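8 min read

4. Attendance by fingerprint: what the readers recorded and what people did

4.1 Setting

Grimow is a packing firm with two sites, one in Diruditz and one in Zelenák. Until the winter before our study, both kept attendance on a paper sheet that hung by the door with a pen on a string. The sheet was widely agreed to be inaccurate, and just as widely agreed to be fair, as everyone could be inaccurate on it equally. In January the firm replaced it with fingerprint readers bought from Gikerora, a reseller that also sells door locks and, for reasons its catalog leaves open, desk fans.

We followed 62 employees who agreed to let us match their reader logs against a shift diary they kept themselves. Eleven dropped out, mostly by losing the diary, which left 51 for the analysis below. The logs hold 3533 scan events from this group. A scan event is any touch the reader reacted to, including touches it reacted to by beeping twice and doing nothing.

4.2 Rejected scans

The supplier's leaflet promises that a finger will be read "at once." The diaries use other language. Rejections clustered at the start of the early shift and after the washing of floors, and were far more common among packers than among office staff. This fits what earlier work has said about worn or damp skin, and we claim no discovery here. What did surprise us was how quickly people worked out their own fixes. Before the second week was over, packers in Zelenák had settled on the left ring finger, on the theory that it does the least work of the ten. They re-enrolled one after another during a single lunch break, and their rejections fell sharply. No manual we have read suggests this.

At Diruditz the local fix was social. A rejected worker would call over the shift lead, who typed in a manual entry with a four-digit code. The code was the street number of the building. By the end of the study it was known to everyone on the site, and also to the man who delivers the bread.

4.3 Late arrivals

Management had hoped the readers would reduce lateness. Comparing logs with diaries, we find that they mainly reduced rounding. On paper, nearly all staff arrived on the hour. In the logs they arrived a few minutes to either side of it, as they presumably always had. The first monthly report therefore showed lateness rising steeply, and a meeting was held on the subject - it began eight minutes late, according to the reader outside the room.

A grace period was then added to the software. Recorded lateness dropped again, and the firm called the rollout a success in its staff newsletter. We would call it a change in the unit of measurement.

4.4 Limits

Diaries are written by people who know they will be read. We also had no access to the raw match scores, only to the accept or reject result, so we can't say how close a failed scan came to passing. Finally, both sites kept the paper sheet hanging as a backup, pen included, and a few older hands went on signing it out of habit. We did not include these signatures in the counts, although in one disputed pay case the firm did.

Figure 4. 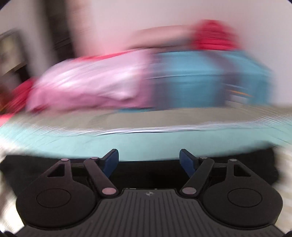 Aksel Stougaard, commenting on a draft of this section, objected that we go too easy on the shared code: once the bread man can clock somebody in, he wrote, the fingerprint part is decoration, and the manual entries ought to be reported in a table of their own before anyone talks about lateness at all.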